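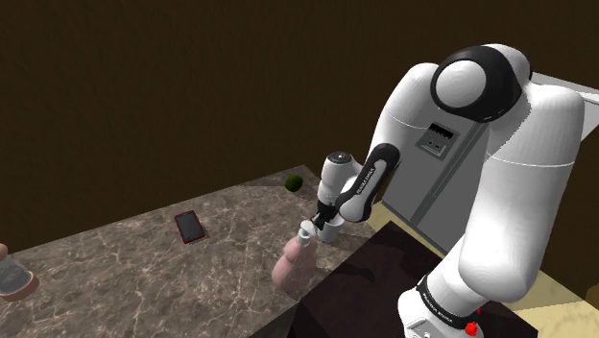

Budgeting for a kitchen arm

Price the whole job before you order. Kurkard lists its arm at 2000, and the gripper, mount and a year's cover from Boersma came to nearly the same again.

Measure the worktop first. Keep 4 inches clear behind the elbow and check that the fridge door still opens.

Make a list of what it will handle: bottles, caps, cups, small fruit. Soft bottles need a gentler grip, so ask Skondetura for a trial set of fingers.

Allow 2 sockets. Order in August if you can, when Okard cuts its fitting charge.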